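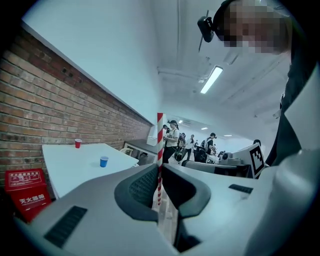 Issue 327, page 4

Hiring the Brick Room at Skerside: your questions

Updated 15/01/2024

What are the walls like?
One side of the room is red brick, left bare. Above the brick there is a thin straight ledge, and from there to the ceiling the wall is smooth and painted white. The ceiling is white too.

Can I fix things to the brick?
No new holes, please. There are a few small dark holes or anchors high up in the brickwork already, and we would like to keep it at that. Free-standing display boards can be borrowed from the store in Litville House if you ask when you book.

Can I use tape or putty?
Low-tack tape is fine on the smooth white wall. Do not use it on the brick, as it pulls at the mortar. Putty leaves a greasy mark on both, so leave it at home.

Can I put things on the ledge?
It is too thin to hold anything safely. Cards, candles and plants all need to go on tables.

What is the lighting?
Fluorescent fittings at ceiling height. They are either on or off and cannot be dimmed. If you want softer light, bring your own lamps and tell us beforehand, as they must be tested before you plug them in.

Can I hang decorations from the pipe across the ceiling?
No. Nothing may be hung from the pipe or from the light fittings, and this includes bunting, balloons and paper lanterns. Hirers who want an overhead display should look at the Tromness Room, where there are hooks for it.

How long can I book for?
The shortest booking is 2 hours. Setting up and clearing away both count as part of your time, so allow for them when you fill in the form. The room is closed for cleaning for the first week of July.

Does the room echo?
A little, when there are few people in it. Brick and the smooth white wall do not soak up much sound. Groups who are recording speech often bring a rug or a couple of heavy curtains on stands.

Is the brick dusty?
It sheds a small amount of grit. Sweep along the bottom of the wall before you leave, using the soft broom. Do not wash the brick or wipe it with a wet cloth.

What happens if something gets marked or broken?
Tell us the same day, using the form on the back of your booking sheet. Small scuffs on the white paint are touched up at no charge. Damage to the brick is repaired by Doolan and the cost is taken from your deposit.

How do I get a key?
Collect it from the Litville House desk on the day, with your booking sheet. Return it through the slot in the same door.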